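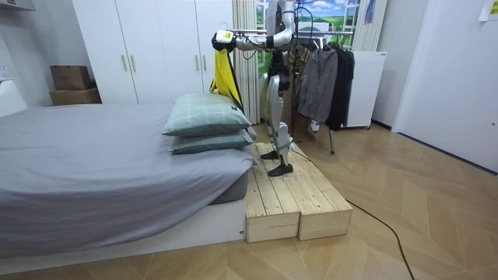

The Pernano open house starts at ten, or whenever Hubert Hämmerli finds his keys. The building went up in 1935 as a hat warehouse and is now full of bedrooms, none of which anyone sleeps in. I lasted two hours. The one I liked had gray bedding, checked pillows in sage green and a clothes rack not far from the bed, so the chair at home is out of a job. Upstairs they sell 536 kinds of hanger – I bought a hook. Coffee was extra.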